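Search this journal Search Go

Drinks counter, October
Reading time: 7 min
Print this entry | E-mail this entry

Morning. Counter open at the Fenevside end of the building by seven. Filled in the usual order: coffee left, water middle, juice right. I had considered reversing it over the weekend, with juice on the left near the door, and decided against it. The dark tank hides the level, so it belongs where I pass it most often. The clear ones can be read from across the room.

Coffee first. I brew it the previous evening at double strength, keep it in the walk-in and cut it in the morning. Capacity of the dark tank is 5 liters by the Skonent sheet. In practice I stop short of that. Above a certain level the lid sits in the liquid, and the vapor hole draws a little up each time somebody pulls the tap hard. I have no marker for the stopping point on the inside wall, only a feel for how far down my knuckle goes, and a knuckle is a poor instrument. To do: cut a dipstick out of a food-safe straw and notch it. This has been in the diary since summer.

Strained the coffee through the mesh before it went in. Yesterday's went in unstrained and the tap behaved accordingly. The sequence is always the same: good stream for the first dozen cups, then a stream with a twist in it, then a thin one, then a drip that does not stop when the lever comes back. Fines collect at the seat. They do not block the bore so much as hold the plug off its face. Flushing with hot water clears it for an hour. Taking the tap off and wiping the seat clears it for the day. Straining the coffee first clears it until I get lazy again.

The mesh is the fine cup-shaped one. I had the coarser one in use before and it passed nearly everything that mattered. The fine one is slow and has to be tapped on the side partway through or it holds a puddle. Rinse it immediately. Once the oils dry in the weave it needs a soak, and then it smells of the soak.

Flow check after filling. I do this with an ordinary counter cup under the tap, lever fully down, and count. Left tap today gave 215 ml in five seconds at a full tank. That is the best reading this month and I attribute all of it to the strainer. The middle tap is always faster, water being water. The juice tap is slower and varies with the brand of juice, so I only record whether it is normal.

The figure drops as the tank empties, obviously. What I had not plotted until recently was how sharply. Down to the halfway point the difference is small enough that people at the counter do not notice. In the bottom quarter they start tilting the cup, then looking at the spout, then working the lever up and down. Working the lever is what loosens the nut. So the low tank causes the loose tap, and the loose tap causes the drip, and the drip gets blamed on the washer. I replaced two washers in September that had nothing wrong with them.

New rule for myself: refill the coffee while there is still about 600 ml left, and never tip the tank forward to get the last of it out. The pedestal is heavy enough but the collar is not made for a side load. The Comero unit we had before this set went that way. Its collar cracked on the back side, where it could not be seen, and it wept into the base for a week before the tray showed anything.

Leveled the row. The counter falls slightly toward the front, enough that the left tray pools at its front edge instead of draining under the grate. Shimmed the back feet last spring, which was the wrong direction, and corrected it at some point without writing it down. Today I put the short level on each tray rim in turn. Left good, middle good, right a hair low on the outside. Left it alone. Moving one tray means moving all three, and the grates never go back square on the first try.

Tap direction again. The middle tap does not face front. It comes off the collar pointing to the right, and has done so since the last full clean, when I tightened the nut until it seated and accepted where it ended up. The spout still lands over its tray, but a person standing squarely in front of the tank reaches for a handle that is not there. Left-handed people seem to prefer it. I am undecided. Turning it back means either backing off the nut and losing the seal, or a second washer behind the flange. A second washer would use up thread I do not think I have. Measure the thread at next teardown.

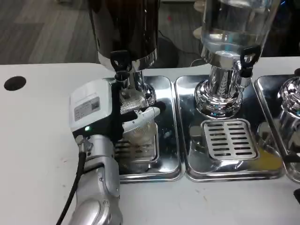
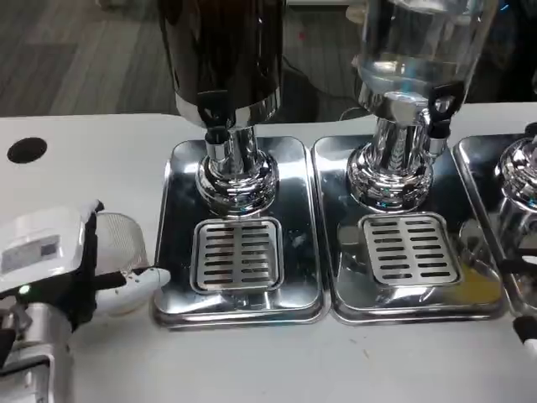
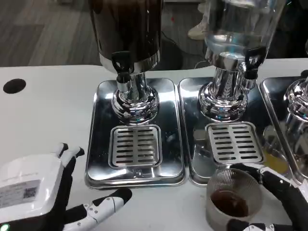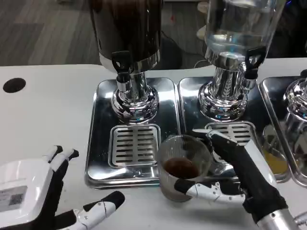

Left-hand end of the row: coffee in the dark tank, water tank beside it, chrome pedestals on steel trays.

Midmorning. Trays.

Steel was a mistake from the point of view of labor and correct from every other. The old plastic ones hid everything and held the smell of juice. The steel shows each drop as soon as it dries. Our water is hard and leaves a ring with a pale edge. A damp cloth moves the ring around. A cloth with a little white vinegar takes it off, then plain water, then a dry cloth, and the dry cloth has to be a flat weave. The terry ones leave lint in the corners, and the corners are rounded just tightly enough that lint stays there.

Order of work that I have settled on, for one tray:

Lift the grate out and put it in the sink.
Blot the tray, front corners first.
Vinegar wipe, back to front, going around the pedestal.
Plain water wipe, same path.
Dry.
Grate back, slots running the same way as the neighbor's.

The last item has no function. If one grate is turned the row looks wrong and I will stop and fix it anyway, so it may as well be in the procedure.

The slots themselves clog only on the juice side. Pulp dries across the opening like a skin. I push it through from below with a wooden pick. The coffee grate needs nothing beyond a rinse, though the underside goes brown along the edges over a couple of weeks and wants a soak in the same powder I use on the carafes. Did the coffee grate today. Water grate can wait.

The seam between the left and middle trays is the real maintenance item. The two rims sit together and liquid gets into the joint by capillary action and stays. It does no harm to the steel. It does reach the counter underneath and leave a line. I have tried pulling the trays apart by a finger's width, and then crumbs and stirrers go down the gap and the line is replaced with something worse. Back together. Once a week I separate them, wipe the line off the counter and close them again. Did that today too.

Chrome. Pedestals wiped with the flat cloth only, no vinegar. The fluted one takes twice as long as the plain one and looks the same afterward. Fingerprints gather on the bulb of the foot at the left station at a height that suggests people steady it when they pull the lever. Possibly the lever is stiff. Put one drop of food-grade lubricant on the stem, worked it, wiped off the excess. No change that I could feel. Will look at the prints tomorrow and see whether they are still in the same spot.

Cups. Down to the last sleeves of the clear ribbed type. The supplier at Yuan offered a smooth-sided one for slightly less. I asked for a sleeve to try and do not expect to switch. The smooth ones stack tighter, and when they are stacked tight they come off two at a time, and then the inner one is put down somewhere on the counter with nothing in it. Ribs also help with grip when the drink is cold and the outside sweats. Rim stiffness matters as well. A soft rim deforms when the cup is held high, and the stream goes down the outside. I will test the new sleeve with water at the middle station before anyone else uses it, and note the result here.

Fill height: people want it near the top with water and lower with coffee, where they leave space for milk. No marking needed. They manage.

Early afternoon. Changed the water. Emptied the clear tank through its own tap into the bucket, which took longer than lifting it off would have but keeps the collar out of it. Wiped the inside with a cloth that has never touched soap. Refilled with filtered water from the back. There is a bluish cast to the glass with the lights on, more noticeable when it is full, and I was asked again whether something had been added. Nothing had. Considered a card saying so and decided a card would generate more questions than the color does.

Checked all three taps for drip with a dry paper towel laid on the grate, one full hour. Left: dry. Middle: dry. Right: one spot, orange, size of a dime. Tightened the juice tap an eighth of a turn and repeated. Dry.

Restocked stirrers and napkins at the far end. Napkin holder spring is weak. Ordered nothing for it yet.

Order list as it stands: washers for the taps, 5, the thin silicone ones and not the fiber ones that came last time. White vinegar. Flat-weave cloths. One spare lever, black, if Skonent will sell it without the body. The last time I wrote to them about this the answer was a link to the complete tap.

Evening. Closed the row at six. Coffee remaining was less than I would like to pour out, more than I would like to keep. Poured out. Taps left open over the grates overnight so the seats can air. Lids off, cloth over each tank. Brewed for tomorrow, strained while it was still in the brewing vessel this time, to see whether one pass the night before does as well as one pass in the morning. Mesh rinsed and upside down on the rack.

Dipstick not made.

Print this entry | E-mail this entry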